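Frequently Asked Questions – Brundero Two-Arm Bench Cell

Most of the questions we get by phone and email are answered on this page. If yours is missing, the contact form goes to the support desk in Plovdale, which is staffed on weekdays from 8 a.m. to 4 p.m.

GENERAL

What is the Brundero cell?

It is a small enclosed workspace with two robot arms mounted on a rail at the front. Customers use it to teach the arms handling jobs that take two hands, such as packing, sorting, unfolding and closing. You can buy it as a kit, buy it assembled, or rent it by the month.

Who makes it?

Stetura designs the cell and writes the control software. Kandasamy sells, installs and services it. If you bought a cell through Kandasamy, your service contract is with Kandasamy and you should call them first. Stetura has been building bench equipment since 2014, and the two-arm cell is its third product line.

Who is it for?

Research labs, packaging developers, and companies that want to find out if a task can be automated before they pay for a full line. It is not a production machine. It has no conveyor interface and it is not built to run three shifts.

Can I use it for teaching?

Yes. Several colleges do. Students need to go through the safety section of the manual first, and one trained person has to be in the room whenever the arms have power.

WHAT COMES IN THE BOX

What is included in the kit?

Two arms, two mounting plates, two parallel grippers, wrist camera mounts, the aluminum frame and rail, the floor panel, the wall panels, one power supply and the cable set. The control computer is a separate item. Many customers already have one that will do, and the minimum requirements are on the download page.

How long does assembly take?

Plan on one working day for two people. The frame goes together first, then the rail, then the plates, then the arms. Do not mount the arms before the rail is leveled. We see this mistake more than any other, and it means taking everything off again.

Do I need special tools?

A set of metric hex keys, a spirit level and a torque screwdriver. The torque values are printed on the inside cover of the manual.

What size table do I need?

The kit sheet gives the footprint for each frame size. Whatever table you use has to stay still when you push on it. Folding tables do not work. Castors are fine if they lock.

WALLS, FLOORS AND BACKGROUNDS

Can I change the look of the walls and floor?

Yes, and we suggest that you do. The wall panels slide out once the top caps are off. You can cover them with wallpaper, fabric or printed sheet, as long as it lies flat and is glued or taped along every edge. The floor panel lifts out too.

Why would I want a patterned background?

A policy trained against one plain wall can come to depend on that wall. Move the cell to a different room and the success rate drops. Changing the backgrounds between recording sessions gives the model more variety to learn from. Busy patterns are harder for the cameras than plain ones, so start plain and add patterns once the basic task works.

Is there anything I should not use?

Avoid mirrors, metallic foil and anything that gives off fibers. Glossy floor panels are allowed but can cause glare under overhead lights. Matte is easier.

TASKS AND OBJECTS

What kinds of tasks can it do?

The cell comes with no tasks preloaded. You record demonstrations, train on them, and run the result. The starter guide has step-by-step instructions for four jobs: stacking cups, folding a cloth, sorting blocks and filling a gift bag. The gift bag job is the one we use for most sales demos – it needs both arms, and the parts come from any grocery store.
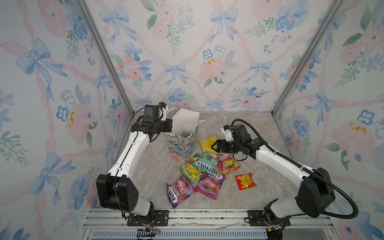 Gift bag task: both arms at work, with the candy packets in front of the bag and to its right.

How does the gift bag task work?

The bag stands on the floor panel with its mouth open. One arm looks after the bag and the other picks up the packets and brings them over. You can set either arm to either role in the task file. The task ends when there are no packets left on the floor or when the time limit runs out.

Can the grippers pick up soft packets?

In most cases, yes. Candy packets, tea bags and small pouches are all possible. A packet with some air in it is easier than a flat one because the fingers have an edge to close on. Packets that lie on top of each other are harder, and you should expect more failed picks. Record plenty of demonstrations with the packets in piles if that is how they will show up in your work.

What about paper bags? Do they tear?

They can. Thin paper bags crease after repeated handling, and the handles pull loose. Set the grip force low for the arm that touches the bag and replace the bag when the rim goes soft. Tissue paper at the top makes the job harder, as it can cover the opening and catch on the fingers. Leave it out for your first recordings.

How many demonstrations do I need?

It depends on the task and on how much the setup varies. As one data point, our own first working version of the gift bag task was trained on 337 demonstrations with one bag and a fixed set of packets. When we began to change the bag, the walls and the order of picks, we went up to nearly 1000. A simple one-arm pick and place needs far fewer.

Can it handle glass or liquids?

Glass, only if it is light and you accept that some of it will break. Open liquids, no. The arms and the rail electronics are not sealed, and spills are not covered by the warranty.

What is the most common reason for a failed task?

Poor camera placement. After that comes inconsistent demonstrations. If one operator picks the nearest packet first and another starts at the back, the model sees two different habits and tends to hesitate between them. Agree on an order before you record.

CAMERAS AND SOFTWARE

How many cameras do I need?

One on each wrist and one fixed camera that can see the whole floor panel. The fixed camera can go above or to the side. Once you have started recording, do not move it. If you have to move it, start a new dataset.

Can I use my own cameras?

Yes, if they are on the supported list. The wrist mounts have two hole patterns. Heavier cameras slow the wrist down, and you will need to run the arm calibration again after fitting them.

Where should the wrist cables go?

Along the link, held by the clips, with enough slack to let the wrist turn all the way in both directions. Move each arm through its full range by hand with the power off before you turn it on. If a cable goes tight at any point, add slack and try again.

Does it need an internet connection?

Only for updates. Recording and running both work offline. Training can be done on your own computer or on a rented one, and the data stays with you unless you send it to us for support.

What format are recordings saved in?

Video files plus one table of joint positions per episode. The export tool can convert these to the other formats named in the manual.

SAFETY

Can I reach into the cell while it is running?

No. Press stop, wait for both arms to settle, then reach in. The front is open so that operators can reset objects between runs, and there is no guard to stop you, so this has to be a rule in your lab.

What happens when I press stop?

Both arms hold position. They do not drop. If you cut the power at the wall, they will drop, so support them by hand or park them first.

Can the two arms hit each other?

The software checks for this and slows the arms when they get close. It does not know about objects they are holding. Two arms that each carry something long can still bump.

ORDERING, RENTAL AND SERVICE

What is the lead time?

Kits ship within 10 working days if the arms are in stock. Assembled cells take longer and are scheduled one by one. Rentals start on the first of the month.

Can I see one before I buy?

Yes. We run open demos in Plovdale every Thursday afternoon, and you can bring your own objects. Send a short list in advance so the operator can set the grip force. The demos are led by Kumaresan Subramaniam, who also does most of the installation visits.

What does the rental include?

The assembled cell, delivery, setup, half a day of training and phone support. Gripper fingers are counted as wear parts, and you get two spare pairs. Damage from drops or spills is charged at the repair price.

If I rent first, does the rental count toward the purchase?

The first three months do. After that the rental is charged in full.

How often does it need service?

Check the base bolts and the plate bolts once a month. Wipe the camera lenses as needed with a dry cloth. Keep the vent grille at the front clear and vacuum it when dust builds up. We recommend a full service once a year, and January is our quietest month for booking.

Can I return it?

Unopened kits can be returned for a refund. Opened kits can be returned for credit, less the cost of any missing or damaged parts. Keep the foam inserts, as we cannot accept arms shipped without them.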